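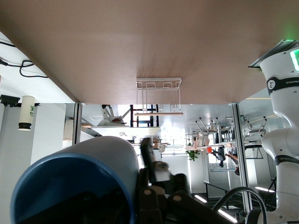
浅棕色的木桌面、白色铁丝架，还有带绿叶图案的白杯子和蓝灰色的大筒。

Ilell 茶水间整理小记

拖了快两个月的茶水间，终于动手收拾了！起因特别小：有天我想喝口热茶，翻遍两层柜子都没找到自己的杯子，最后在一摞旧杂志后面摸到了它（里面还躺着半包糖）。当时就下决心，这周末什么都不干，就收拾杯子。

这一页每样东西写一两句，想到哪儿写到哪儿。

铁丝架
白色的，细铁丝弯出四个U形圈，看着像那种小号的沥碗架或者杯架。我就喜欢这种简单的款式，擦起来省事，放在木头色的桌面上也清爽。之前在 Arnex 的网店看过一个竹子的，好看是好看，可我家那个竹架子不到一个冬天就发黑了，所以这次坚决不买竹的。

带叶子的杯子
白色杯身，侧面一小片绿叶图案，杯口还有一圈黑边。我对带植物图案的杯子完全没有抵抗力，逛 Lirham 的杂货铺每次都要站在杯子那排发半天呆。新规矩是每人最多留2个杯子在外面，多的请带回家。（我自己带走了三个，有点心疼。）

蓝灰色的大筒
蓝色的边，浅灰色的筒身，个头不小。这种大口的筒我一直觉得很百搭，放长柄勺、卷起来的抹布、没地方去的筷子都行。怕潮的东西就别往里塞了，茶包我另外买了带盖的罐子，63块钱，有点贵，但盖子扣上去那一声“咔”真的很舒服。

木桌面
浅棕色，哑光的，我最满意的就是它。擦的时候顺着一个方向走，抹布拧到不滴水，再拿干布过一遍。千万别用钢丝球！我在家里的餐桌上犯过这个错，那道印子到现在还在。

柜子里翻出来的
最夸张的是吸管，整整一大袋，包装上写着123支，谁买的已经查不出来了。还有一张 Aguirre 咖啡馆的集点卡，差一个章就能换一杯拿铁，可惜过期了。过期的果酱直接扔掉，旧杂志捆好放到楼下。

还没弄完的
水槽下面那个柜子我只打开看了一眼就关上了，留到12月再说吧。墙边想加一块窄搁板，问了一家报价1840元，我觉得太高，打算再问问别家。有谁家里有用不上的旧搁板，长一点短一点都行，给我留个言，我自己过去搬！

2025年10月13日，星期一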